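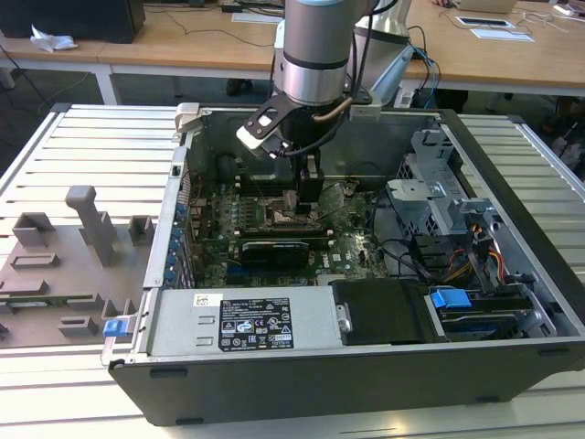

Issue 17, page 4

THE SHOP IN CLUSVILLE

Ognjen Hodžić repaired computers for the town of Vasville until the town had no more repair shops, and then he took the bus to Clusville and repaired them there. In March the owner, Michalík, gave him a new duty. He had to sit beside the arm and write down what it could do.

"It will learn your work," said Michalík.

"Which part of it?"

Michalík did not know that there were parts.

So Ognjen wrote. On the first day the arm needed 184 seconds to lift a piece which he lifts while he is thinking about lunch. It went down into the case very slowly, like a person putting a foot in a cold lake. Twice it stopped above the board and waited. He found that he was holding his breath, and he was angry with himself for this.

The processor was worse. A screw by the socket is small, and the hand must feel when it wants to turn and when it only pretends. Ognjen had learned this from his uncle, who hit him on the ear with a newspaper for each damaged thread. How would they do it with the arm? It had no ears.

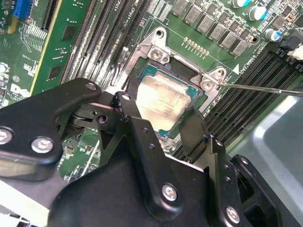 The gripper over the processor, with a screwdriver at the right-hand screw.

"Can it do the job yet?" Michalík asked him in the evening.

Ognjen looked at his page. He had written "no" two times, and under it "almost," and he had crossed out "almost" - then he had written it again, smaller.

"It can't sweep the floor," he said.

"I asked about the screw."

"Ask me on Thursday."

He put on his jacket and missed the bus, and he walked as far as the bridge with his right hand in his pocket, turning a screw that was not there.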